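Notebook, bath station, handheld gripper work
July 25, 2023
Entry by Eldana Workneh. Saeed to initial once read.

Continuing the working rules for paired-gripper sessions. Draft 11 went to Presville on paper and came back with pencil notes from Saeed Taheri, mostly on marker handling and the stop call. His changes are folded in below. Where we still disagree I have written both versions.

1. Marker cubes
Check every face before the operator picks up. A face with a lifted corner, a scratch through the black or glue on the white is a reject, and the cube is swapped as a unit. Do not re-stick a single marker on the floor. We did that in March and the pose offset on the left device was wrong for the whole batch, 133 takes, all binned.
Wipe with a dry microfibre only. Alcohol greys the print.
Left and right cubes are not interchangeable even though the shells are the same. The calibration file goes with the cube serial. Write both serials on the session sheet.

2. Clothing
Plain dark long sleeves for operators. No rings or hanging lanyards. Cable for the wrist runs inside or flat along the sleeve and is held at the cuff with enough slack for full elbow extension. Test: arms straight out, then hands to shoulders. If the cuff pulls, redo it.
Saeed wants shoes specified as closed and rubber-soled. Agreed, added.

3. Floor
The tile is polished and shows every reflection from the windows. Two separate issues:
a) Trip. Walking line from the operator's standing position to the nearest table is kept clear. Cables crossing it go under cover strip. The present state does not meet this. Power blocks and loops go back to the wall side before anyone moves with devices in hand.
b) Water. Stations with fittings are run dry unless the sheet says otherwise. If a wet task is approved, mains blocks leave the floor first. Zotitz wording says "where practicable". I have struck that out for the bath.

4. Approach to ceramic and enamel
Close on the rim slowly, tips first, no sideways load. The jaws will survive a knock and the tub coating will not. Kordestani's sheet allows contact at any speed below the trip limit, written for steel benches, and should not be quoted for sanitary ware.
Knobs and spout: one device on the fitting, the other held off or resting. Both on one fitting only if the task card asks for it.
Hand shower: grip the body, never the hose end.

5. Other people
Anyone working past the far side of the tub stays there until the take ends. Bystanders in view are tolerated for practice takes. For takes that will be kept, everyone in view must have signed the consent form, and the session lead checks this before the first take, since blurring later costs more time than asking.
Open question: does a person at a desk in the background count as "in view"? I say yes. Saeed says only if the face resolves at full size. Leave as yes until Zevton answers.

6. Time limits
Maximum 12 minutes continuous with both devices up, then put down. 28 takes per operator per session, any mix. Forearm fatigue shows as jaw wobble on the approach well before the operator reports it, so the lead may call the break early and the operator does not get a vote.

7. Stop call
One word, "down". Anyone can say it. Operator lowers both devices and stands still. Saeed's note asked for a tone from the laptop as well. I tried it with the fan running and could not pick it out from across the room. Voice only for now.

8. Session sheet
Fields in order: station, operator, lead, left serial, right serial, calibration file name, light status on both cubes, floor check, wet or dry, takes kept, takes dropped with reason. "Bad" is not a reason.

Light status: record the colour for each side, both entries filled in, no ditto marks. If the two differ, do not start.

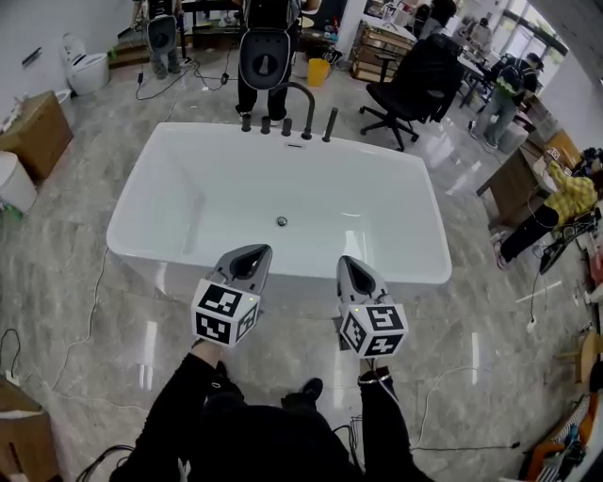
The same applies after a break. Lights and floor are rechecked every time the devices have been put down, and the lead writes the second check on its own line.

To do: reprint task cards for the tub, cut cover strip to length, ask Zevton about item 5, send draft 12 to Presville.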